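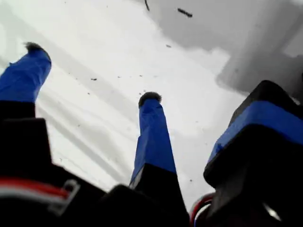 Damp in older houses: your questions

Last updated 2020-10-04 by Sofia Amaral

These are the questions we get most often at the Prandton Householders' Advice Desk, with the answers we usually give. We don't sell anything and we don't take commission from anyone who does. If you think we are too hard on the damp trade, read the quotes people bring us.

I've been offered a free damp survey. Should I take it?

You can, but remember who is paying for it. A surveyor who comes free from a firm that sells injections is there to sell injections. We have yet to see one of these reports end with "clear your gutters and come back in spring". If you want an opinion you can rely on, pay someone who will earn the same fee whatever they find. Locally that has meant 178 pounds for a written report on a small terrace, and people have shown us treatment quotes many times that.

The man pushed a meter into the wall and it went red. Doesn't that prove it's damp?

It proves the meter went red. Most hand-held meters measure how well the surface carries electricity and turn that into a number meant for timber. Salts in old plaster will set one off. So will foil-backed wallpaper and some old paints. Ask what the meter is calibrated for and watch what happens to the conversation.

What about rising damp? Is it real?

Water can creep up through brick, yes. Whether it is doing so in your front room is another matter. Before you accept that it is, rule out the following:
High ground or a flower bed against the outside wall
A leaking gutter, downpipe or overflow
Cement render that has cracked and is holding water in
A leaking pipe under the floor
Blocked air bricks
Plain condensation behind furniture

In our files the answer is nearly always somewhere on that list. Pádraig Lenihan looked at a house in August where the owners had been told they needed the whole ground floor injected. The path outside had been relaid over the years until it was higher than the floor inside. They dug it down 200 millimetres along the wall and left it alone for the winter. We'll add the result when we have one, and we won't pretend to know it beforehand.

Does a chemical damp course work?

Sometimes a wall gets drier after one. The trouble is that the plaster is hacked off and replaced with a waterproof mix on the same job, so you can't see what the wall behind it is doing. A dry-looking surface is what you paid for and a dry-looking surface is what you get.

It comes with a 25-year guarantee. That must be worth something?

Read it first. Look for these in particular: whether it covers the plaster or only the chemical, whether condensation is excluded (it will be), whether you have to pay for the inspection when you complain, and what happens if the firm shuts. Insurance-backed guarantees are better than the other sort, though they still depend on the small print. One we read was void if the owner had "altered the external levels", and nobody had written down what the levels were.

Will a dehumidifier fix it?

It will take water out of the air. If the water is coming through a hole in the roof you will be emptying the tank for a long time. They are useful for drying plaster after a repair and for flats with no decent extraction. Be wary of the small plug-in ones with no compressor. Radka Kovačević ran one in her box room for 6 days and got less in the tank than you'd put in a cup of tea.

Should I open the windows, then?

Yes, when you cook, wash or dry clothes indoors. It is dull advice and it costs some heat. A working extractor fan is better. Hold a sheet of toilet paper to the grille. If it falls off, the fan is only making noise.

Are "breathable" paints worth the extra?

On lime plaster, they can be. On modern plaster already covered in ordinary emulsion, you are paying for a word on the tin. Ask the maker for the actual vapour figures. If they send you a brochure instead, draw your own conclusion.

My lender wants a damp report. Do I have any choice?

You have to give them a report, but ask in writing whether it must come from a treatment contractor. Often the wording only asks for a "specialist". Arben Radulović at the desk has a short letter you can copy.

Can you recommend a firm?

No. We did once, and regretted it.

Can you look at my quote?

Yes, if you bring the whole thing, including the terms on the back. Please cover your bank details. Photographs of the outside of the wall are more use to us than photographs of the stain.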